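Fouad Zaki y las gallinas que no querían entrar

Llegué a casa de Fouad Zaki a media tarde, con los zapatos equivocados. Me lo había advertido por teléfono ("trae botas, que ha llovido") y no le hice caso. Me prestó unas suyas, dos números más grandes, y así me paseé por el gallinero todo el rato, arrastrando los pies como un pato.

Fouad cría gallinas ponedoras en las afueras de Lemen desde hace 16 años. Empezó con seis, que le regaló su suegro, y ahora tiene 286, casi todas castellanas negras, más unas cuantas de cruce que él llama "las mezcladas" y a las que se le nota que tiene más cariño. "Las castellanas son listas y desconfiadas", me cuenta mientras abre la puerta del cercado. "Te ven llegar con una chaqueta nueva y ya no se acercan. Las mezcladas se te suben a la bota."

¡Y doy fe! Una se me subió nada más entrar.

Le pregunto por el frío, que era lo que me traía por aquí. Diciembre fue duro en la comarca y varios criadores se quedaron casi sin huevos. Fouad se encoge de hombros. "La puesta baja, claro que baja. Son menos horas de luz y encima están acabando la muda. Hay quien les pone bombilla hasta las tantas. Yo les doy un par de horas por la mañana y ya está, que descansen."
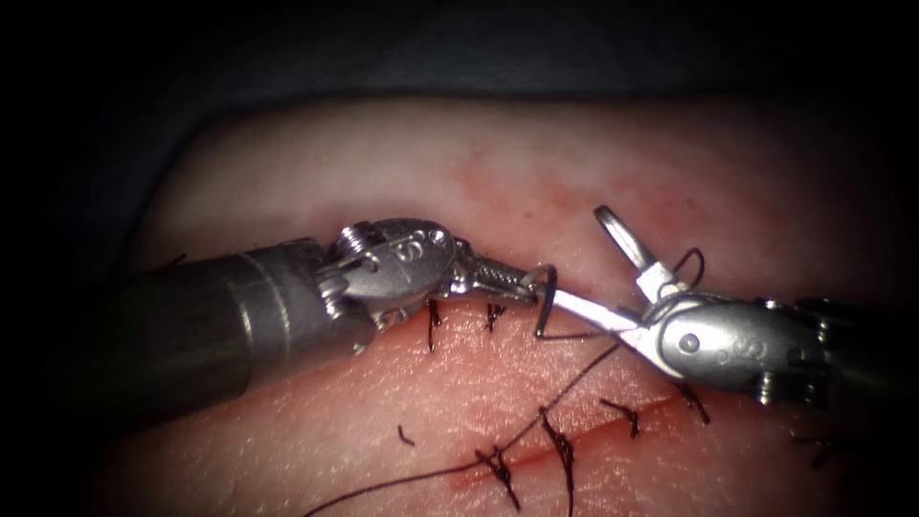 ¿Y qué les echa de comer en invierno?

Trigo y maíz partido por la tarde, antes de que suban al palo, y el pienso de siempre por la mañana. "El maíz, con medida, que engordan y luego ponen peor", dice Fouad.

El agua le da más guerra que la comida. Los bebederos amanecen helados y a las siete ya está él con el cubo y la tetera. Probó a dejarlos dentro, pero las gallinas los volcaban y la cama se le ponía perdida (y con la cama mojada, dice, llegan los catarros). Al final fue Pascual Vergara, que cría ocas al otro lado del camino, quien le enseñó a colgarlos a la altura del lomo. "Llevaba años haciéndolo mal y Pascual mirándome por encima de la valla sin decir nada", se ríe.

De vender no le gusta tanto hablar. Lleva los huevos al mercado de Usell y guarda unas docenas para los vecinos. Pollitas tendrá en primavera, y ya hay lista. "Que me llamen, pero que tengan el gallinero hecho antes. Luego vienen con una caja de zapatos y me dicen que ya lo montarán."

Antes de irme me regaló media docena de huevos envueltos en periódico. Las botas se las debo todavía.

11/01/2012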